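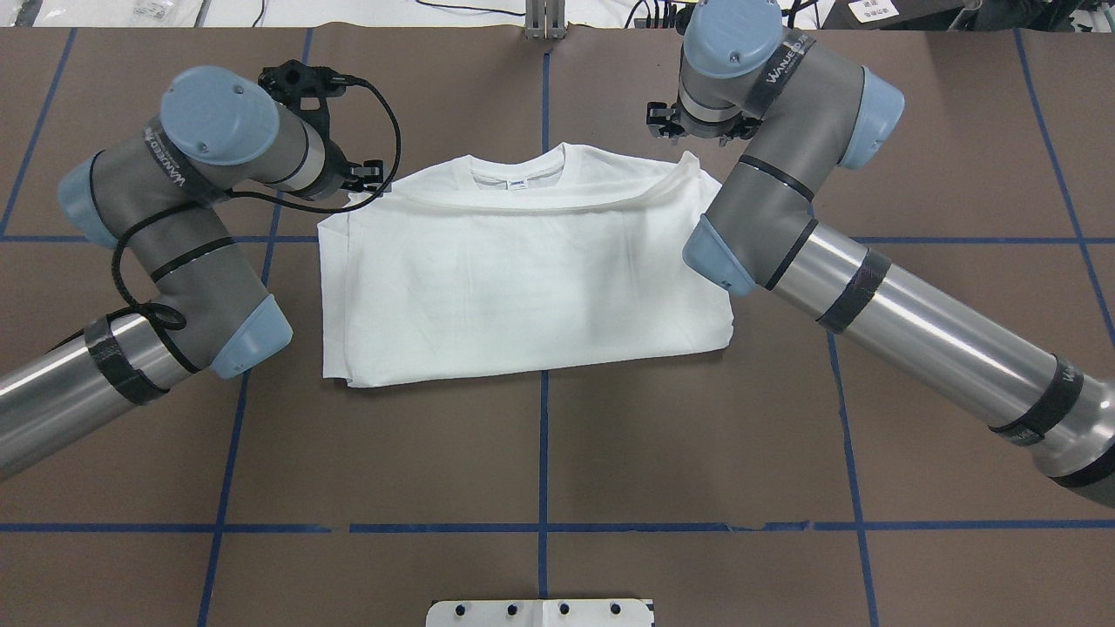

Left wrist cable again. Second time this month it's pulled tight at the end of a tuck, and second time I've caught it only by luck, standing there with a mug in my hand. Stopped the cell, jogged everything back slow. Worst on the left shoulder tuck, when the gripper goes in over the collar. The loop is big enough, that isn't it, it goes right round the grey part and down past the elbow and back up, plenty of slack when the arm's parked over the shirt like that. But roll the last joint the long way and all the slack ends up on the wrong side. Then it tugs at the connector on the bracket. Also the long tape line nearest me is going ragged in the middle, needs redoing, have been saying so for weeks.

In at 8. Heating not on. Plan was to do the calibration and then run folds all day for the Ultetti lot, who want their numbers by the end of the week. Did not happen like that.

Powered down, lockout on, sleeve off the connector. One pin slightly bent, could feel it more than see it. Straightened it with the small tweezers, pushed it home, wiggled it, no drop-out on the meter. Ordered a new one from Hamdan anyway. They say 7 working days and they always say that. Have asked for two this time so there's a spare in the drawer and I don't have to do the tweezers thing again. My hands aren't what they were.

Rerouted. Took the ties off, gave the loop a half turn the other way, new ties, not too tight. Last person had them pulled so hard the jacket had dents in it (last person was me, December, in a rush). Black tape back round the link where the old stuff had gone gummy. Then ran the arm by hand through every pose in the program at crawling speed with my other hand near the stop. Took most of the morning. Boring. Fine all the way through until the sleeve lay-out, where it just kissed the elbow cap. Moved the top tie up a finger's width. Cleared it.

Then put the joint limit in, which I should have done at the start. Last joint can't go past 70 degrees in the long direction now, planner has to find another way round or give up and say so. It gave up once, on the collar flip. Had to re-teach that one pose. Looks a bit odd now, wrist comes in flatter than before, but it gets there.

Lunch at the bench, cheese roll, crumbs in the keyboard.

Afternoon was grippers. Right one had been letting go early on thick bits, anything where the cloth is doubled over. Cuffs, mainly. Took the fingertips off and there was a shiny patch on both pads, glazed, like an old bike brake. Went over them with fine paper, wiped down, back on. Didn't have the proper torque driver, someone in Grosov has borrowed it, so did it by feel and put paint pen across the screw heads so I'll see if they walk. Must get driver back. MUST. 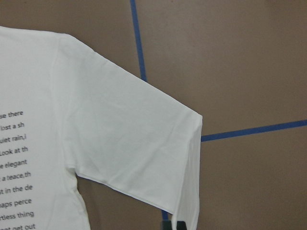 Long sleeves are the real test for the pads anyhow. A short one you can get away with, it's light and it doesn't go anywhere. A long one, you pick it up by the end and the whole weight of the arm of it is hanging off two little pads, and if they're glazed the cuff just creeps out. So put the force up a notch, ran it, then put it down two, ran it again. Down one from where it started seems to be right with the fresh surface. Wrote that on the inside of the cupboard door where the other settings are. Previous value crossed out, not rubbed out, learnt that lesson.

Wrist camera focus checked while I was down there. Was fine. Wiped the lens even so and of course then had to recheck.

Then calibration, late, the thing I'd meant to start with. Table grid first. Pulled up the ragged line, and some of the brown face of the card came up with it, so that wants a patch eventualy. New blue tape down with the long steel rule, did it twice, first go had a bow in it. The grid is only for people really, so we all put the shirt down in the same place, but if it's out then every taught pose is out by the same amount and you spend an afternoon chasing it through software. Ask me how I know.

Left arm touched off on all the corners, good. Right arm good on three and then out on the far one, only a bit, but more than I like. Checked the base bolts, all tight. Checked the pointer was straight in the jaws. It wasn't. Reseated it, did the whole set again, all good. So that was half an hour gone on a bent-looking pointer.

Teach pendant for the left one still slow to wake. Turn it off and on, wait, go and do something else. Battery in the clock chip maybe? Put it on the list under the list of other things on the list.

Program sheet reprinted too. The old one had coffee on it and my corrections all round the edges and you couldn't tell which order the steps went in.
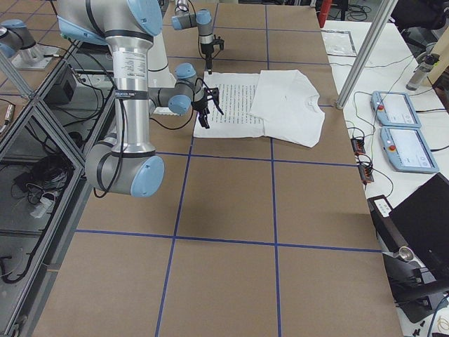

Catrin Bellis thinks I'm going about the cable all wrong and told me so when she came through for her coat. Her view is that a loop held on with ties will always wander, whatever joint limit I put in, and that we ought to buy the Gritar sleeve with the swivel clamp and be done. She had them on her last cell, she said, and "never touched one in two years". She also thinks the wrist is being asked to turn more than it needs, and that if the shirt were laid down a quarter turn round then half the awkward poses would go away on their own.

Annoyed me for ten minutes and then I thought she's probably right about the second thing. The sleeve is 99 each and we'd want one per arm, and I can't see that being signed off this side of the new year. But turning the shirt costs nothing except my time. Would mean re-teaching everthing from the sleeve lay-out on. Two days? Three if the collar flip plays up. Not before the Ultetti run though, no chance, they want like for like with the last batch.

Ran folds until I had to go. Left it on half speed. Cable behaved. One miss on a sleeve, picked up a pinch of the body along with it, that's height and nothing to do with the pads, will drop the approach a hair tomorrow. Watched the left wrist every single time it went round and my neck hurts now.

Maintenance sheet filled in, Sep 28, 2018, left connector, ties, pads both sides, grid. Initialled. Cell off at the wall.

Tomorrow: driver from Grosov. Approach height. Re-check paint marks on the fingertip screws before anything moves. Ring Hamdan if no confirmation by lunch. Buy milk.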